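Trestia 2.4: the tracker learns some manners

The new release of Trestia, our pose-tracking and replay package, went out to all Worku users in August. Most of the work went into the part of the software that decides where a hand-held gripper is when the cameras disagree about it, and they disagree more often than their datasheets would like.

The old version took the marker cube at the base of each gripper, found whichever face it liked best, and believed it completely. It was fast and confident and, now and then, wrong by the width of a hand. A square code seen nearly face-on has two poses that fit almost equally well, and the solver would hop between them like somebody choosing a queue at the post office. Played back on an arm, this came out as a twitch. We spent most of a spring blaming the gearbox.

Version 2.4 solves for the cube as one solid object, using every face it can see, and carries both candidate poses forward until one of them stops making sense. On our test set of 2,934 takes, the old solver flipped in 752. The new one flipped in 29, and Tanner Melnyk has been through all of those by hand. He would like it known that shiny floors are to blame for more of them than he is.

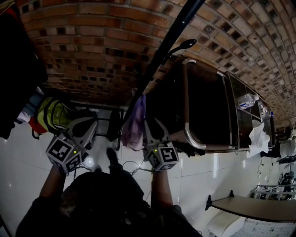 A marker cube on each gripper, and a tiled floor with plenty of shine.

Reflections get their own step now. A bright patch on a tile used to drag the exposure down far enough to turn the black squares and the white squares into a shared opinion of grey. The detector now sets its threshold locally, cube by cube, and reports a confidence figure for each face. If that figure is poor, the planner is told so. Previously it was told nothing and drew its own conclusions.

The other change is to timing. Head view and gripper view are recorded by separate devices with separate clocks, and each clock is sure of itself. We used to line them up once at the start of a take and hope. Trestia now checks the offset throughout, matching the motion in one view against the motion in the other, and stretches the shorter track to fit. Long takes gain the most. Short ones gain very little, so please don't write in. 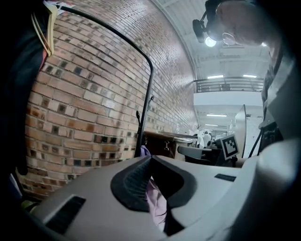 Cloth is still the awkward customer. Tracking tells you where the fingers are and leaves the fabric to its own devices, so the replay planner treats anything soft as a rough guess with a generous margin. The Skandska plug-in, which tries to estimate folds from the gripper view, remains switched off by default. You can turn it on in the settings under "experimental", where it has lived long enough to be paying rent.

A few smaller things. The timeline no longer forgets your zoom level when you change takes. Exporting to Vulton format keeps the gripper width, which it was quietly rounding to whole millimetres. The warning that said "unknown warning" has been reworded. We closed 177 tickets in all, over 20 of which were the same ticket.

If you have calibration files from 2.3, they will load, but run the cube check again before you trust them. It takes a few minutes and wants both grippers in view, turned slowly. The upgrade notes are in the usual folder, and Tanner is collecting bad takes for the next round, so send him your worst.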